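Robots on a Monday

09/03/2026

So my sister-in-law Aurelia Holzer has been after me for months to come see where she works, and this week Dillen finally had its open day and I ran out of excuses. I took the day off, packed a sandwich, and drove 70 miles with the radio stuck on one station.

Dillen shares a building with a company called Oditum, and I walked into the wrong half first. They were very nice about it and gave me a pen.

Once I found the right door there was coffee, a sticker with my name spelled wrong, and a short talk by Ayane Sasaki, who runs the lab floor. She's a great talker! She told us their arm had done 3,473 practice moves since October and that she had personally watched the first 500, with a book in her lap for most of them. Somebody's kid asked if the robot gets bored. She said no, but she does.

Then they let us crowd around the tables in small groups. I got the sorting table - my group was me, two retired machinists, and a dad with a stroller - and we stayed there way longer than we were supposed to.

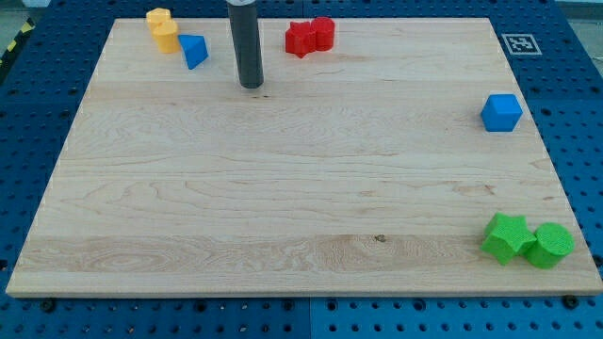
I went in thinking I'd care most about the big fast arms, the kind you see in car commercials. I didn't. I could have stood at this slow one all afternoon (I more or less did), because you get so invested in whether it will pick the right thing. One of the machinists wanted it to go for the red star next to the cylinder, and I was rooting for the blue cube sitting off by itself at the right side of the board, which looked like the easy one to me. Ayane said easy for us and easy for the arm are two different lists.

I bought a Dillen mug on the way out and Aurelia made me promise to come back when they do the evening version. If you go, park behind the building. The front lot fills up fast and the meter only takes coins.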